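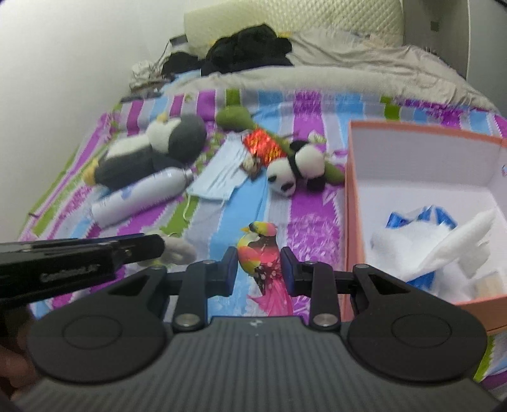
Striped cotton sheets: colour moving into the pale stripes after washing
Laundry and Textiles > Bedding
Posted in July. Viewed 3447 times

I have two sets of woven striped cotton sheets, bought together from Skekari. Both are multicoloured, with the strongest colours being red, a dark blue and orange, and there are narrow white stripes between the wider ones. The label says 100% cotton, wash at 40, wash separately before first use, do not bleach, tumble dry low.

The first set was washed once on its own and then used normally. After four or five washes the white stripes next to the red ones have gone pink. It is uneven. The worst part is along one side of the flat sheet, where there is a patch perhaps the width of two hands that is clearly darker than the rest, and the edge of the patch has a line to it like a tide mark. The white stripes next to the blue are slightly grey but I would not have noticed without looking for it.

The second set has not been washed at all yet.

Details in case they matter. Machine is a Privine front loader, 7 kg drum. Programme used was the Quick Cotton at 40, which takes 58 minutes. Detergent was a biological powder, normal dose for our water, and the water is hard. No softener. The load was one flat sheet, one fitted sheet, four pillowcases and usually a duvet cover, so the drum was fairly full. I do not always empty the machine straight away. At least once it finished in the evening and was emptied the next morning.

What I would like to know:

Is the pink recoverable without taking the red down as well?
Is it worth treating the second set with vinegar or salt before the first wash? I have read both.
Would a cold wash have avoided it?

I did write to Skekari. They replied that some colour loss is normal in strong shades and pointed at the label.

– stripe_end

halfhitch
Member, 2071 posts

Taking the third one first, partly. Temperature matters less than people think at this level and the time spent lying wet matters more.

Cotton in strong shades is mostly dyed with reactive dyes. Some of the dye bonds to the fibre and some of it reacts with the water in the dyebath instead, and that second lot is no longer able to bond to anything. It is supposed to be washed out at the mill. Proper washing off takes several hot rinses, and it uses water and heat, so on cheaper goods it gets shortened. What you receive is a sheet with properly fixed dye plus a quantity of loose dye sitting in the yarn. Reds and turquoises are the usual trouble.

In the wash the loose dye comes out into the water. If there is plenty of water and the load keeps moving, most of it goes down the drain. If there is not much water, or the fabric is sitting folded and wet, it moves across into whatever it is touching and dries there. Your tide mark fits that. It is a contact mark from a fold, very likely from the night it stayed in the drum. A general pink tinge over all the white stripes would be the wash water itself.

The Quick Cotton programme will not have helped. Short programmes on most front loaders save time on the rinses. With a duvet cover in there as well you had a lot of cloth and not much water.

Recovery. The dye in the white stripes is loose dye which has moved, so it is held only weakly and hot water will shift a good part of it. The fixed red will not come out in hot water, as it is bonded. So:

Wash the flat sheet alone, nothing else in the drum. Longest full cotton programme, 60 degrees, extra rinse on. Detergent for coloureds, a full dose for hard water. Liquid or powder is fine, but it must be one with no bleach in it. Your biological powder may well contain oxygen bleach, most of the ordinary ones do, and the colour versions do not. Take it out the moment it stops and hang it in a single layer, not folded over a line so that red lies on white.

The label says 40, so you are going over it at your own risk. With plain cotton the risk is a bit of shrinkage. Check the fitted sheet has some slack before doing that one, because the elastic and the corners are where you will notice it.

Repeat two or three times before deciding it has not worked. If it has been through a tumble dryer in between it will take longer.

Do not use any of the run removers sold for whites. Those are reducing agents and they will take the fixed colours too, and not evenly. Some have a version marked safe for coloureds, which is weaker and sometimes all right. Test it on the inside of a hem, on the red and the blue both, and leave it the full time stated.

Vinegar and salt: neither. Salt is used in dyeing to push dye on to the cotton before it is fixed, so adding it afterwards is if anything the wrong direction. Vinegar is for acid dyes on wool and silk. It does nothing to fix a reactive dye on cotton.

For the unwashed set, same treatment as above but from the start. One item at a time if you can bear it. Fitted sheet by itself, then flat sheet, then pillowcases. Two colour catcher sheets in each load. They pick up loose dye from the water but they do nothing about a fold that stays wet, so still empty it promptly.

moorgate_linen
Member

We had the same with a set from Gunov and just took it back. If you have the receipt I would try that before messing about with it. They are sheets, they should wash. Ours were swapped for plain ones.

I have always used a cupful of white vinegar with new towels and never had one run, whatever anyone says.

Srivastava Dye Room
Trade member

I agree with most of the first reply. A few additions from the finishing side.

The test for loose dye is simple and should be done on the unwashed set before anything else. Wet a white cotton handkerchief with hot water, lay it on the red stripe, put a second dry cloth on top and press with a hot iron for ten seconds or so. Look at the handkerchief. A faint mark is normal. A strong one means there is a good deal still to come out. Do the same on the blue and the orange. Repeat after each wash and stop when the mark is faint. It is quicker than guessing and it saves running washes you do not need.

If you have a bath or a large sink, a long hot soak is more effective than another machine wash for this fault. Use as much water as you can and as little cloth. Put the sheet in loose, at 60 degrees if your hot tap and a kettle will get you there, with a little colour detergent, and keep it under the surface. Turn it every quarter of an hour. When the water colours up, drain and refill. Do not leave it overnight to go cold with folds trapped in it or you will make a second tide mark. Gloves, obviously, at that temperature.

Hard water does matter here and was only touched on. Calcium and magnesium make loose reactive dye harder to rinse away. If the detergent is underdosed the water is hard all through the main wash, and the rinses are hard in any case. That is one reason a full dose is right even though the sheets are not dirty. A spoonful of a phosphate-type or citrate water softener in the wash is also useful. This is the powder sold for limescale, and it is a different thing from fabric softener. Leave fabric softener out until the bleeding has stopped. The cationic type can hold loose dye on the cloth.

On cationic products generally, there are home dye fixatives which work by this same principle. They lock the loose dye in place. They are reasonable on the unwashed set if you must, after washing off and not before. On the first set they would fix the pink into the white stripes, so keep them well away from it.

There is one case where none of this works. If the red yarn was coloured with a direct dye and not a reactive, it will go on bleeding at every wash, a little each time. You can tell because the handkerchief test does not improve. After four hot washes with no change, I would assume that and either wash cold and quickly for the rest of its life or return it as faulty. Colour loss in strong shades is one matter. Staining of the adjacent white in the same article, washed within its own care label, is another, and I would put it to the seller in those words.

Spin speed: moderate. A very high spin presses the folds together hard, and they stay that way until you open the door.

stripe_end

Thank you. Did the handkerchief test on the new set. Red strong, orange faint, blue faint. Flat sheet from the old set has now had two washes at 60 on the long cotton programme with the extra rinse. The general pink has gone down a lot. The patch is still visible but the line at its edge has softened. The powder did contain oxygen bleach, I checked the box, so I have changed it.

The fitted sheet is tight on the mattress already so I will soak that one in the bath and not wash it at 60.

halfhitch
Member, 2071 posts

The soak at 60 will shrink it much the same as the machine would, minus whatever the dryer adds. Try it at 50 for longer. Stretch the corners out by hand while it is damp and dry it on the line.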